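Udden student club moves to soft packaging in tidying project

The robotics club at Udden has moved the second stage of its household tidying project on to soft packaging. Members use hand-held two-finger grippers to pick wrappers, cartons and padding off a bed, and the recordings are later used to train a small control model. Stage one dealt only with rigid objects such as cups and blocks.

The club has logged 694 picks since the start of the year, of which 231 are of soft items. A pick is accepted if the item leaves the surface in one movement and is released on purpose. Picks in which the item slips, or is pushed along the quilt before it is gripped, are kept in a separate set and labelled by hand.

Foam packing has been the slowest material to work with. It compresses well before the pads have a firm hold, so the opening of the fingers says little about the grip. Members now close on one end of the piece and leave the bulk of it free above the pads. 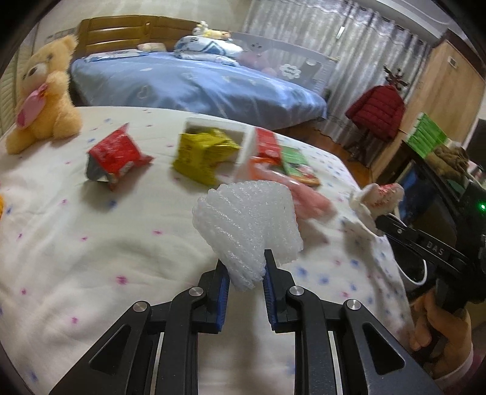
Odette Courtois would like to see the failed picks published along with the good ones, as a model trained only on clean grips has no way of learning what a bad one looks like. The club has agreed to release both sets, with the labels in a plain text file.

Two grippers are in use during a session. The working rules ask for a mixed group of items to be laid out on the bed, with cartons, bags and at least one soft toy among them. The toy is not to be picked. It is there so that the model meets an object that should stay where it is, and any recording in which it is gripped by mistake is marked as an error.

Paper is handled differently from foam. A wadded bag keeps its shape until it is touched and then gives way unevenly, so the rules call for the jaws to be opened wide and brought down on either side before closing. The angle of approach is left to the person holding the gripper – the club found that fixing it in advance made the recordings too alike to be of use.
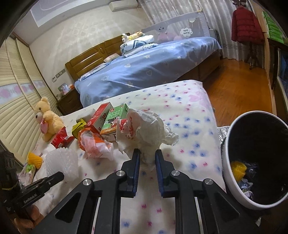

Brundton Schools Technology Bulletin, Issue 147

The model itself will be tested at the Litenmont student meeting in June. Entries in the tidying class must clear a bed of mixed packaging without help, and points are lost for moving anything that is not rubbish. The club has entered under the name Wijesinghe, after the arm design it has adapted for the event.

Work still to be done before then includes a check of the pads for wear and a second round of labelling. Thin film wrappers, which tend to lie flat and give the fingers no edge to close on, will be recorded last.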